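Jikell Kitchen Compost Bin -- User Guide
Section 4: Setting up the bin and daily use

Please read this section before you put the first waste in the bin. Keep the guide near the bin, so that other people in the house can read it too. The revised text is dated 29 November 2025 and it replaces the leaflet that was in the lid of older bins.

4.1 Choosing the place

The bin can stand in a kitchen, a utility room or a covered balcony. The floor must be flat. Leave 22 cm free above the lid, otherwise the lid can not open fully and the hinge will be strained.

Do not place the bin:
- next to an oven or a radiator
- in direct sun behind glass
- in a closed cupboard without any air opening

CAUTION: The full bin is heavy. Do not put it on a shelf or on a folding table.

4.2 Putting the parts together

1. Take the inner bucket out of the outer body.
2. Wash both parts with warm water and a little washing-up liquid. Rinse and let them dry completely.
3. Push the grid into the bottom of the bucket with the raised side up. You will hear a click on each side.
4. Close the tap at the front of the outer body. The tap is closed when the handle points down.
5. Pour one cup of water in the outer body and wait for 7 minutes. If there is water on the floor, turn the tap nut a little tighter by hand and try again.
6. Empty the water and put the bucket back.
7. Place the carbon filter in the lid. Remove the plastic film from the filter first.

Note: Do not use pliers on the tap nut. The nut is made for hand force only, and a broken nut is not covered by the guarantee.

4.3 Lining the bucket

The bucket can be used with a liner or without. With a liner it is easier to clean, and the liquid still passes through the grid. You may use a paper liner from Grovska (size 7) or any plain brown paper bag which fits the bucket.

1. Open the bag and press your fist gently into the bottom corners.
2. Fold the top edge outwards two times, so it makes a collar.
3. Lower the bag into the bucket and pull the collar over the rim.
4. Put a sheet of torn cardboard or one egg box on the bottom of the bag.

If the bag is a used one from a shop, look inside it first. Receipts, stickers and small plastic windows should be removed. Paper handles can stay on, but string handles will be found again in your compost one year later and they are not nice to pick out.

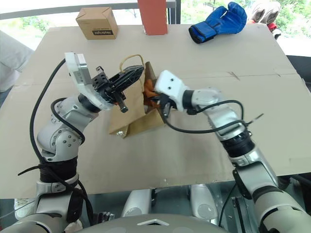
A bag with many folds is not a problem. Old paper is softer and takes the shape of the bucket better than a stiff new bag. Only holes and split seams matter, and in this case you can put one bag inside another.

CAUTION: Do not use bags with a shiny coating inside. The coating does not break down. Bags marked "biodegradable" are also not always suitable for home compost. Look for the words "home compostable" on the bag.

4.4 What you can put in

Suitable:
- fruit and vegetable peelings
- coffee grounds and paper filters
- egg shells, crushed by hand
- wilted flowers, if they are without wire
- kitchen paper, if it was used for water or vegetables only

Not suitable:
- meat, fish and bones
- milk, cheese and yoghurt
- cooking oil
- cat litter
- glossy magazines

Bread and cooked rice can go in, but only small amounts, and please cover them well. Citrus peel takes longer than other peel. Cut it small or keep it apart for the council collection.

4.5 Daily use

1. Let hot waste cool before you put it in.
2. Cut long stalks to the length of a finger.
3. After each filling, throw one handful of dry material on top. Torn cardboard, dry leaves or Aydoğan bran mix are all good.
4. Press the waste down with the flat presser. Do not use your foot.
5. Close the lid until the latch holds.

Open the tap every second or third day and let the liquid run into a jar. If no liquid comes, there is maybe peel behind the tap. Clean it with a wooden stick -- never with a knife, it will scratch the seal.

The liquid can be given to garden plants. Mix one part of liquid with 100 parts of water and use it on the same day. Do not give it to seedlings, and do not pour it on leaves you will eat.

4.6 Emptying

The bucket should be emptied when the waste reaches the line inside, or after two weeks, whichever comes first. In August, or in any warm period, empty it every week even when it is half full.

1. Open the tap and drain all liquid.
2. Fold the collar of the bag inwards and roll it closed.
3. Hold the bag with one hand below the bottom and lift. A wet bag will tear if you pull only at the top.
4. Put the bag in your garden composter with the paper on. Make two cuts in the side with a spade so that air can enter.
5. Rinse the bucket and the grid. Leave the lid open for one hour.

Note: The garden composters Fetside 61 and larger have an opening wide enough for the whole bag. With a smaller composter, empty the bag first and then tear the paper in pieces.

4.7 If something is not right

Strong sour smell: the waste is too wet. Drain the liquid and add two handfuls of dry cardboard. Check also the filter -- it should be changed every three months.

Small flies: empty the bin the same day, wash it with hot water and wipe under the rim, where the eggs are usually laid. For the next two weeks, keep banana skins in the freezer until emptying day.

White mould on top: this is normal and not harmful. Cover it with dry material.

Green or black mould: empty the bin and wash all parts. Wear gloves, and do this outdoors if you can.

Lid does not close: the collar of the bag is too thick. Fold it one time only, or cut the bag shorter by the width of a hand.

For cleaning of the carbon filter holder and for ordering of spare parts, see Section 5.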